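The wine list should be shorter

When I moved to Vellport I did not know how to order wine in a restaurant. In the country where I grew up, my family drank beer with the meal, or water, and wine was for weddings. So the first time a waiter gave me a wine list of 23 pages, I looked at it for a long time and then I pointed to the second cheapest bottle. I think many people do the same.

The restaurant was Zamani, and I still like it very much. The lamb is excellent. But its list now has 698 bottles, and last August I asked myself who these bottles are for. I was sitting there with my wife, we were hungry, and we spent a quarter of the evening reading names of villages. The menu for the food was one page. Why do we trust the cook to choose eleven dishes for us, but we don't trust the same house to choose the wine?

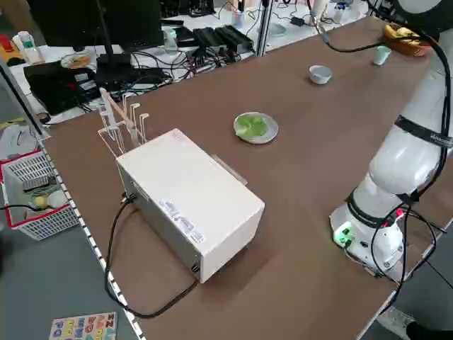

A long list looks generous, but in my opinion it moves the work from the restaurant to the guest. The guest must know the grape, the year and the producer, and must also guess whether the price is fair. If he guesses wrong, he believes it is his own fault. I have seen a grown man apologize to a waiter for a wine that he was paying for.

Compare this with Honley, the small place near the harbor. They offer 6 wines by the glass and they write them on a board with chalk. Next to each wine there is the name of a dish. The first time I went, I had grilled mackerel with a dry white wine that I would never have found alone, and it was very cheap. If you want something else, they have a few bottles in the back, and you only have to ask.

I know the argument on the other side. Collectors travel to Tretadthorpe for its old cellar, where they say there are more than 2000 bottles, and for them the reading is part of the pleasure. I don't want to take that from anybody. Such a list can stay in a second book, for the guests who request it. For the rest of us, please give one page, with a few words about how each wine tastes and what to eat with it. I would order a second glass much more often.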